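Three Weeks With a Secondhand Film Camera

I swore I wouldn't buy another camera this year, and then I walked past the window of MacLeish on my lunch break.

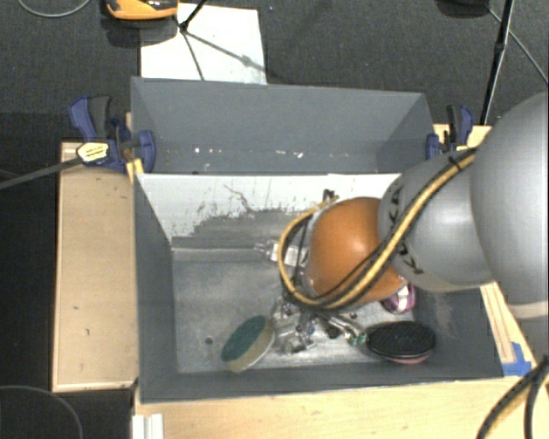 It was a Bidotard compact, the chunky one with the sliding lens cover, sitting between a pair of binoculars and a carriage clock. The label said "working, probably". I asked if I could hold it, which is always my mistake (I have never once held a camera and then put it back), and ten minutes later I was on the bus home with it in my coat pocket.

The first roll was a disaster! I'd loaded it badly and the film never caught, so I spent a whole afternoon by the canal happily photographing nothing at all. The second roll I watched like a hawk. If the little rewind knob turns when you wind on, you're fine. If it doesn't, open the back in a dark cupboard and start again.

I've been using Ekitz 200 in it, mostly because the chemist near me stocks it, and I love what it does with October light - everything goes a bit like weak tea. Indoors it's hopeless without the flash, and the flash on this thing is fierce. My sister looks like a startled owl in all 7 of the pictures I took at her birthday tea, and she has asked me not to show anyone. Fair enough.

What I didn't expect was how much I'd slow down. On my phone I'll take 20 pictures of a sandwich. With this I stood outside the bakery for ages waiting for a cyclist to come past the yellow door, and when one did I pressed the button a second too late and got a lovely sharp back wheel. I've put it on the fridge anyway.

For developing I post everything to Cenier, who scan the negatives and send them back in a stiff envelope. The last lot took 21 days, so don't use them if you're impatient (I am, terribly). The scans were clean and the colours hadn't been messed about with, and I've got 3 more rolls ready to go as soon as I find some stamps.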